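Pumar Level Checks

README and data card

What is in the folder

Pumar Level Checks is a small table of readings taken from ordinary spirit levels, the sort that live in the back of a van or behind the door of the shed. We collected 116 of them from members, neighbours and a couple of very patient plasterers, and checked each one the old way: set it down, read the bubble, turn it end for end, set it down again in exactly the same place and read it again. If the two readings agree, the level is telling the truth. If they don't, half the difference is the fault of the level and the other half belongs to whatever you had it sitting on.

The files are:

readings.csv, the main table, one row for each vial we checked
owners_notes.txt, remarks from the people who lent us their levels, with names taken out
bench_log.txt, our own log of how the bench was set up and when it was set up again
LICENCE.txt, which is short and worth reading
README.txt, which you have open now

There are more than 200 rows in readings.csv, as most levels have a vial for level and another for plumb, and we wrote those up separately. A few of the little pocket levels have only the one. Three-vial levels with the angled bubble at the end were checked on the other vials only. We did have a go at the angled ones early on, but our jig for them was a wedge cut by eye, and it didn't seem fair to blame the level for that.

Why we bothered

It began with a row over a shelf bracket, as these things do! One member's level said the wall plate was spot on, another's said it was well out, and both of them were good makes that had cost good money. We turned them both round and found that each was wrong, in opposite directions, which settled the argument and started the project. After that people kept turning up with levels under their arms and asking whether theirs was all right, and it seemed a shame to let all those readings go in the bin.

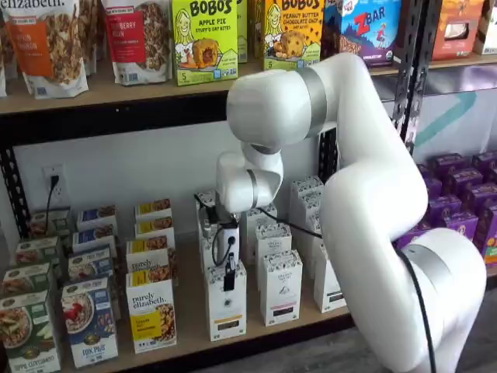 We looked for a set of readings like this to compare ours with and couldn't find one that dealt with used levels. New ones are easy enough, as the maker prints a figure on the packet. What we wanted to know was how a level gets on after it has been dropped off a scaffold, left in the rain, used as a straight edge for cutting felt and (more than once, to judge by the paint) used to stir something. So please treat the table as a record of tools with a life behind them. It says nothing useful about how they left the factory.

The columns

Each row has 11 columns, in this order:

level_id: a number we gave to the level. Both vials of one level share it.
maker_group: a letter standing for the make. The key isn't published; see the part on makes further down.
length_class: pocket, short, medium or long.
body: box, I-beam, cast or wood.
vial: level or plumb.
age_band: new, a few years, old, or inherited. Owners chose this for themselves.
first_reading: how far the bubble sat from centre the first way round, in millimetres per metre. A plus sign means it leaned to the right.
turned_reading: the same after the level had been turned end for end.
error: half the difference between the readings, worked out by the script and checked by hand.
dropped: yes, no or unsure, according to the owner.
remark: anything else, in whatever words came to mind.

An empty cell means we forgot, or could not tell. A nought means nought. We mention this because an earlier copy of the table, passed round by email, had noughts in place of the gaps after somebody opened it in a spreadsheet and saved it again, and it made a good many battered old levels look wonderful. If your copy has no gaps in the dropped column, you have that one, and we would be grateful if you threw it away.

How the readings were taken

The bench is a slab of stone worktop, an offcut from a kitchen fitter, resting on adjustable feet. It was made as flat as we could get it with shims under the feet and then left alone overnight before the first session. A steel stop is clamped along the back so that every level goes down in the same line, and there is another at one end. For plumb vials we used an angle plate bolted to the slab, with the level held against it by hand, firmly but without squeezing.

Every level was wiped along its working edge before it went down. You would be surprised what difference a crumb of dried mortar makes, and several levels that came in with a bad name went home with a clean bill of health after a rub with a damp cloth. Where we cleaned off more than ordinary dust, it says so in the remark column.

We took the reading with a feeler gauge under the low end until the bubble sat between its lines, then turned that into millimetres per metre using the length of the level. It's slow work, but it takes the guessing out of judging how far along a bubble has crept. The reading was called out by one person and written down by another, so there were always 2 of us at the bench, and we swapped places at the tea break to keep ourselves fresh.

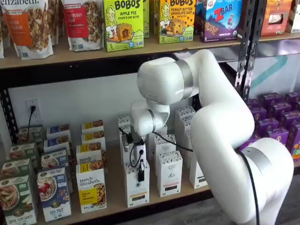 Nindorero Tool Club, Measuring and Marking Section

Lending the bench

The slab and the angle plate are kept made up, and members of other sections are welcome to use them. Please book through the section's page on the club site, bring a clean cloth, and leave the feet exactly as you find them. If the slab gets knocked, write it in the log and tell one of us. There's no telling-off involved, it only means we have to set it again, and that takes most of an evening.

Known faults in the data

There are some, and we would much sooner you heard about them from us.

The long levels are thin on the ground. People are glad to hand over a pocket level for a week, but a builder who uses a long one every day does not want to be without it, and quite right too. Anything you work out for the long ones should be held loosely.

The age bands are a muddle. One owner's "old" is another's "a few years", and "inherited" tells you about the family more than the tool. We left them as given.

The dropped column leans on memory and on good manners. We suspect a fair few of the ones marked no have met a concrete floor at some time in their lives.

Wooden levels move with the weather. They were all checked indoors after standing in the room for a day, but a damp spell and a dry spell could well give different answers, and we haven't gone back to see.

Finally, the levels came from people who were curious about their levels. Some were curious because they already had doubts. So the share of bad ones in the table is likely to be higher than you'd find if you stopped vans at random, and it would be wrong to quote it as though it were true of every level in the land.

About the makes

We know that the first thing everyone wants is a league table, and we have been asked for one at nearly every club night. We aren't going to publish it. Some makes are there only once, and it would be a poor sort of thing to run down a maker on the strength of one level that had spent its winters in a horsebox. The letters in maker_group let you see whether levels of the same make behave alike, and that's as far as we think the readings can honestly be pushed.

The same goes for the levels lent by Nosico, the hire shop in Lekota, who let us check a batch off their own rack. They had no say in what we wrote down and asked for none. Their levels are mixed in with all the rest and carry no mark.

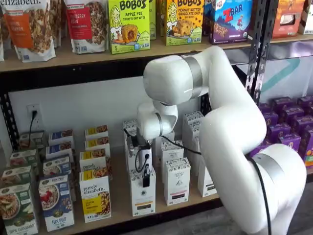
Lekota, 2021-04-09

Changes in this release

The error column has been worked out afresh. In the first release the sign was the wrong way round for plumb vials, so that a level leaning left was put down as leaning right. The size of the error was correct throughout, and if you only used that, nothing of yours needs changing.

A pair of rows that turned out to be the same level, lent to us by a father and then again by his daughter, have been joined into one. The readings agreed very nicely, which cheered us up no end.

Spelling in the remarks has been left alone, apart from a few words that could not be made out at all.

Using the table

You may copy it, change it, print it, teach with it and put it in your own work, so long as you say where it came from. "Pumar Level Checks, Nindorero Tool Club" will do very well. Please don't use it in an advert for or against any make of level, and please don't try to work out who owned what from the notes.

It should suit anyone teaching how to test a level, or wanting real figures for a lesson on averages and spread, messy bits included. It won't do for deciding whether a level you're thinking of buying is a good one. For that, take it out of its sleeve in the shop, find a flat bit of counter and turn it round.

Sending us readings

We'd love more, above all from long levels and cast ones. Use the blank form at the end of bench_log.txt, do both ways round, and tell us what you stood the level on. A kitchen worktop is fine. Readings taken on a bare floorboard have given us some grief, so if that's all you have, put a sheet of glass or a good flat tile underneath first. Forms can be left in the box by the club room door or sent through the section's page, and we try to reply to everyone before the next club night.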